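The Man Who Bought the Clock

So my uncle Gearóid Horgan bought the station clock, and I was the one who had to go and fetch it.

You have to understand that Grirmont hasn't had a train in years. The tracks are still there, kind of, under the blackberries, and the waiting room was a bait shop for a while and then a place that sold wedding favors (in Grirmont! who was getting married?). But the clock stayed up on its bracket the whole time, stuck at ten past four, and every kid in town learned to tell time off a clock that was only right twice a day.

Then the county put it up for auction and my uncle bid 800 dollars. He doesn't have 800 dollars. He has a truck with one good door and a freezer full of perch.

"Who were you bidding against?" I asked him.

"Karagiannis," he said, and that explained everything, because he and old Karagiannis have been at war over a fence since I was in third grade.

I drove over in October with a ladder and some moving blankets. Américo Antunes was waiting for me on the platform with his hands in his coat. He used to wind that clock, back when it was a job. I hadn't seen him since my mother's funeral and I wasn't sure he knew me.

"You're Horgan's," he said.

"Niece."

"He overpaid."

I said yes, he did, and Américo held the ladder. It took us most of the morning. One bolt had rusted clean into the wall and I said some words I won't put down here, and he laughed, this big wheezy laugh, and went and got a hammer out of his car. When the clock finally came loose it was so much heavier than I expected that I just sort of hugged it. I stood up there on the ladder hugging a clock – I could smell the oil in it.

We got it down onto the blankets and he opened the back with a little key on his own key ring. He'd kept the key! All those years, in between the one for his house and the one for his mailbox.

There was a folded paper inside, tucked behind the works. I thought, oh boy, here we go, a love letter, a will. It was a list of dates in pencil, every winding, in his handwriting, and the last one had a question mark after it.

"I thought I might come back and do one more," he said.

"Did you?"

"I got busy." He looked at the paper for a while and then he put it back where it had been and locked the door on it.

I asked if he wanted to ride along and see where it was going. He said my uncle would hang it crooked. I said that was a good reason to come. So he got in, through the good door, and slid across, and we drove out past the Unska turnoff with the clock under its blankets in the back, ticking every time I hit a pothole.
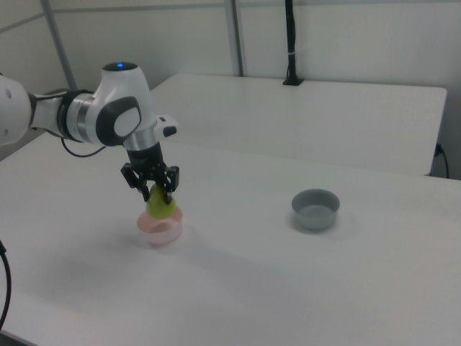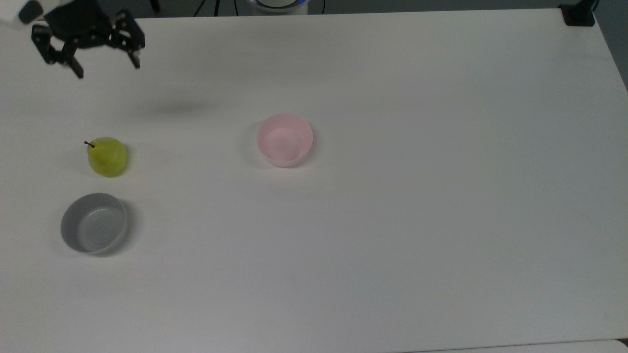 Photos: Brondia

My uncle was out in the yard when we pulled in, and across the fence, pretending to rake, was Karagiannis.

"Is it running?" my uncle yelled.

"Give me a minute," said Américo, and he was already feeling around for his keys.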